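Workshop notebook – stiffening trials, sinamay and buckram

22/12/2023
Catriona Rankin

Continuing from the brim collapse on the Grandusmont order. Two of the saucer brims sagged at the front after a night on the stand, and both were from the batch sized with the old gelatine mix. The wire was sound when I unpicked it, and the joins had not slipped. That leaves the size.

Three stiffeners compared, all on natural sinamay, two layers, bias cut, weave crossed:

A – gelatine, our usual strength
B – Greltine, water-based, diluted one to one
C – Greltine, undiluted

Swatches were 30 cm square, brushed on both faces, then pulled over the shallow saucer block and pinned at the edge. Block covered in cling film, two turns. I left all of them overnight in the back room with the heater off, so drying was slow. Lifted the next morning.

A came off the block clean but the edge rolled when handled. Colour unchanged. B held its line and had a little spring in it, and I could press the rim down with a thumb and it came back. C was hard as card, with a visible shine in the open parts of the weave. On black this would look like varnish. C also cracked along one fold when I turned the edge under, so it is no use for anything with a rolled hem.

Repeated B with a second thin coat after the first had dried. Better again, no shine, and the weave stayed open. Time on the block went up by a few hours. I would take this as the standard for brims over 18 cm from headfitting to edge and keep a single coat for the smaller pieces.
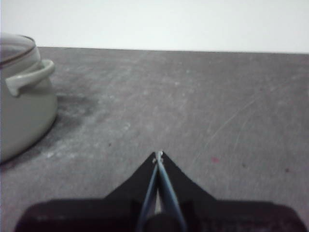 Pot and grey worktop, with scratches on the right.

Steam test. Each swatch was held over the kettle for 30 seconds, then laid flat on the board and left alone. A went limp straight away and did not recover its shape. B softened and set again more or less where it was, with slight lift at one corner. B with two coats barely moved. C did not move but turned cloudy. Customers will be out in rain in March, so A is finished for outdoor work as far as I am concerned. It can stay in use for covered buckram shapes, where the fabric takes the weather first.

Buckram. Only one trial so far. Leka single-ply, dampened and blocked on the small teardrop, no extra size. Shape good, base thin at the point. A second layer laid on while the first was still tacky gave a firm edge but trapped a bubble near the tip. Next time work from the tip outwards and use the bone folder. Wire the edge before covering, as before, blanket stitch, spacing to be kept under a centimetre.

Flowers. The silk petals for the same order were cut before I sized the cloth, which was a mistake. They frayed at the ball iron stage and I lost most of the smaller ones. For the recut, size the silk first, pin it to the stretcher, and cut on the bias when it is fully dry. Flonis dye takes evenly on sized habotai provided it goes on thin. On the unsized offcuts it bled past the wet line by about 100 mm and left a hard tide mark. Do not mix the two lots on one hat, the pink reads colder on the sized cloth.

Beading not started. Pearls to go on last, after steaming, with doubled thread and a knot behind every third bead.

To do:
Remake both Grandusmont brims, B, two coats.
Label the dilution jars. There are two with no date on them.
Check the saucer block for the rough patch near the crown line – it caught the film again.
Try B on parisisal if there is any left in the drawer.
Cost the extra drying time before quoting for spring.

Question still open on storage. The two-coat swatch has been lying under the pattern weights and has taken a faint dent. It may steam out. Will look at it after the break.

Comments (3)

Maud_W
What brush are you using for the second coat? Mine drags the weave out of line every time.

C. Rankin
Flat hog hair, soft one. Load it lightly and go with the straw, never across.

feltandstraw
I had the same cloudiness with it undiluted. Two thin coats for me as well now.

Recent entries
Repairing a split crown block
Ball irons – temperatures for silk and velvet
Joining brim wire without a bump
Headfitting ribbon, shrinkage notes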